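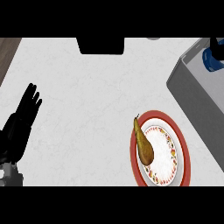 Miritz tries three hands on one kitchen counter

The robotics lab at Miritz has wrapped up its biggest side-by-side test of robot hands yet, and the results are more fun to read than anyone had a right to expect. Three designs went through the same kitchen tasks in simulation: a five-finger hand from Plidier, a slimmer humanoid hand from Prindiris, and a plain two-finger gripper that the lab has used for years as its yardstick.

Each one got 1000 tries, for a total of 3000 runs, and of those 2586 ended with the item picked up, moved and set down where it belonged. That is the best overall score the team has posted on household items, and the lab is clearly pleased with it.

The work all happens in a rendered kitchen with a pale stone-look counter. The items include fruit, plates and cans, along with a gray open bin, and their positions change from run to run so that a controller can't get by on memory. A pear is a favorite test item. It is narrow at one end and heavy at the other, and a hand that grabs it by the neck will often let the wide end swing.

The old gripper held its own on cans. With straight sides and a clear place to squeeze, a can suits two fingers nicely, and the humanoid hands needed more time to line up for it. Fruit was another story. Both multi-finger hands could wrap around a pear from above, and the Prindiris hand did especially well when the fruit was resting against the rim of a plate. Its thinner fingertips slid in next to the rim without shoving the plate across the counter.

The bin gave everybody trouble. Reaching over a wall and then closing on something in a corner means the wrist has to tip, and the Plidier hand, the wider of the two, kept bumping the side on its way down. A small change to the approach path fixed most of that. The new path comes in higher and turns the hand late - a trick the team borrowed from its drawer-opening work last year.

The tests also compared two controllers. One plans the whole reach before the arm moves. The other, named Říha, corrects itself as it goes, using the camera view at every step. Říha was slower on the easy pickups but much steadier when a hand blocked part of the item from the camera, and that happens all the time in the bin. The lab has now made it the default for both arms.

Next up is the real thing. The same tasks will move to a physical counter in January, starting with 11 items and both humanoid hands. Simulated pears don't bruise, and simulated plates don't chip, so grip force will get a lot of attention in the first few weeks. The team also wants to try handing items from the left hand to the right, something none of the current runs cover.

The task list and the run logs will be shared with other labs once the physical tests are under way. Groups that want to put their own hand through the simulated set can ask Miritz for the scene files now.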